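Section Five

Zdeňka Danko had been asked to revise Section 5 of the handling standard by October, and she began by deleting the word "gently."

It appeared nine times. The previous editor had liked it. Cups were to be gripped gently, lowered gently, released gently. An auditor could not check it, and an operator could not be corrected for failing to do it. She replaced the first instance with a limit on closing speed and wrote a note in the margin saying where the number would come from.

The standard belonged to Flasuno, which sold recorded demonstrations of household tasks to companies that built arms. Its largest buyer was Zornano. Zornano had returned the last delivery with a one-line comment: inconsistent release. The delivery was 1,000 episodes. The comment did not say which of them were inconsistent, or with what.

She read the section through again at her desk on the upper level, then took a printed copy downstairs and stood near the tables with a pen.

The rules as written were these. The operator confirms that the object is upright. The operator approaches from the side named on the task card. The operator closes, lifts, moves, lowers and opens. The operator does not speak to the object. This last rule had been added after an incident with a recording that had sound, and it had never been taken out.

Ķēniņš was on the second shift and had been there longer than the standard. He worked through the cup card while she watched. Approach, close, lift, move, lower. Then he waited. It was a short wait, less than a breath, and after it he opened the gripper and backed away.

"What is that?" she said.

"What is what?"

"You stopped before you opened."

He considered this. "I was seeing if it was down."

"The card says lower, then open."

"It's lowered when it's down," he said.

She wrote the word "down" on the printed page and drew a box around it. Then she asked him to run the card again, and he did, and he waited again, a little longer this time because he was thinking about it. She noted that observation had altered the procedure and that the second run should not be used.

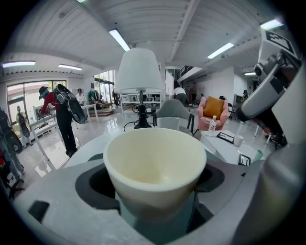 She spent the rest of the afternoon on pauses. Every operator on the floor had one. Some paused above the table, before contact. Some paused after contact, as Ķēniņš did. One operator paused in both places and was surprised to be told. None of it was in Section 5. A person reading the section would have concluded that the cup went from moving to released with nothing in between, and a machine trained on the recordings would have learned that something happened there, at a different point each time, for no stated reason.

That was the inconsistency. She was almost certain of it by four o'clock and certain by five, when she had gone through 16 returned episodes and marked the pause in each.

The remedy was less clear. She drafted three versions.

The first version prohibited the pause. It was short and could be audited. She took it down to the floor, and the operators followed it without complaint. With the pause removed, they began opening early. Cups were let go a little above the surface and landed with a click. One tipped, rolled to the edge of the table and was caught by somebody walking past. She withdrew the first version.

The second version required a pause of fixed length. She tried it herself, counting under her breath. The count was correct, and for the whole of it she paid attention to the count and to nothing else. When she opened the gripper, the cup was standing on the power cord of a lamp. She had not noticed. She withdrew the second version.

The third version took her until the following evening. It read:

5.4 Contact check. After lowering, the operator holds the gripper closed and still until contact between the object and the surface has been confirmed by sight or by feel. The operator then opens. No minimum or maximum duration is set. A hold before contact is recorded as a fault. A release without a hold is recorded as a fault.

5.5 If contact cannot be confirmed, the operator does not open. The operator lifts, clears the surface and lowers again. The episode is kept and labeled as a retry.

She sent the draft to Flakley, the outside firm that certified the standard. Their reviewer replied within the day. The reviewer accepted 5.5 and objected to 5.4 on the grounds that a step without a duration could not be verified from the recording.

She answered that the step was verified by its position in the sequence. An auditor could see whether the gripper was still, whether the object was on the surface, and which came first. The length of the hold would vary with the object and the light – and with the operator – and the variation was acceptable as long as the order was not.

The reviewer asked what the operator was doing during the hold.

She wrote "confirming contact." She looked at it for a while and then added a second sentence, which said that the operator was seeing if it was down. She left both in.

Approval came back with one change. The reviewer wanted "still" defined, and she defined it.

Ķēniņš signed the new section on the training sheet at the start of his shift. He read 5.4 twice, with his finger under the line.

"So I keep doing it," he said.

"Yes. After contact, never before."

"And the talking rule?"

She turned to the page. It was still there, 5.9, unchanged. She had not been asked to revise it and had no data on it either way.

"That one stands," she said.

He nodded, picked up the gripper and went to find the cup card.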